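THE WEDNESDAY LETTER
Reader's corner: What I've been watching and reading

Thursday, June 13, 2019

Several of you wrote in after the April letter to ask whether I had kept going with the popular science books. I have. I finished two this spring and gave up on a third, and I also watched a full lecture series on the history of measurement, which I did not expect to enjoy as much as I did.

The series is called Voicu, after the town where it was filmed, and it has 5 parts. The presenter is Ileana Gavrilă. She taught physics to high school students for most of her working life and it shows, in a good way. She repeats the main point before she moves on. She writes on a real chalkboard. When she gets to something hard she slows down instead of speeding up, and she doesn't wave her arms at pictures of galaxies.

The second part was my favorite. It covers how people settled on standard lengths and weights, and why towns a day's walk apart used different ones for so long. A merchant selling cloth in one market and buying grain in another had to keep both sets of numbers in his head. Gavrilă works through one such deal on the board, start to finish, and by the end I understood why people got into fights over it.

The fourth part is about temperature. I had never thought about how hard it was to make two thermometers that agreed with each other. You need fixed points, and you need other people to trust your fixed points. I watched that one twice.

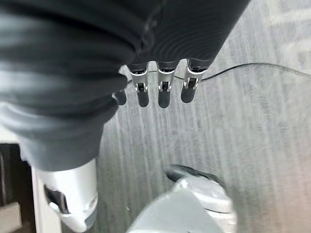
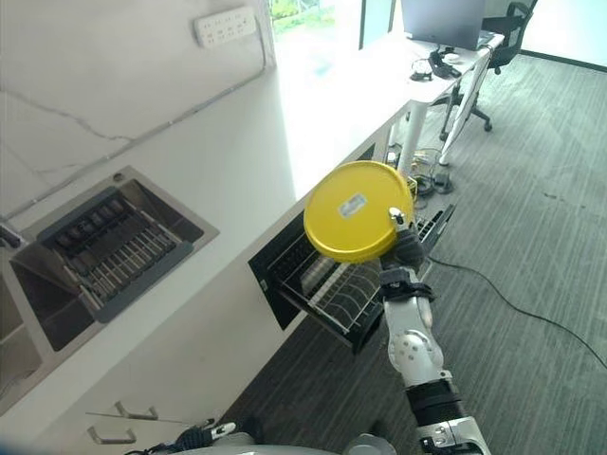
The fifth part is the weakest. It tries to cover the speed of light, atomic clocks and the new definition of the kilogram in a single sitting, and it can't be done. I would have been happy with one of the three. The kilogram would have been my pick, as the change only took effect this May and I still can't explain it to my sister. If there is ever a sixth part, I hope she goes back to it.

Now the books. The first was The Larnen Tables, which runs to 345 pages and is better than its title. It follows a group of clerks who spent years working out star positions by hand. The author is fond of them and so was I by the end. The middle chapters drag a little - there is a long stretch on paper supplies that I skimmed - but the chapter on how they caught each other's mistakes is worth the price. Each sum was done twice by people who were kept from talking to each other, and then a third person compared the results.

The second was Undham, a short memoir by a woman who ran a small observatory on her own for a decade. It comes in at just over 200 pages and I read it in a weekend. There is less astronomy in it than you might want. There is a lot about the roof, which leaked, and about the road, which washed out. I liked it anyway.

The one I gave up on was Tulis. It is meant to be an introduction to quantum theory for people with no math, and I got as far as page 291 before I admitted that I wasn't following any of it. A few of you may do better. My copy is free to the first person who writes in and asks for it, and I will pay the postage.

Next on my pile is a history of weather forecasting. I would also like something on tides, if anyone has a suggestion. Please make it one without too many equations.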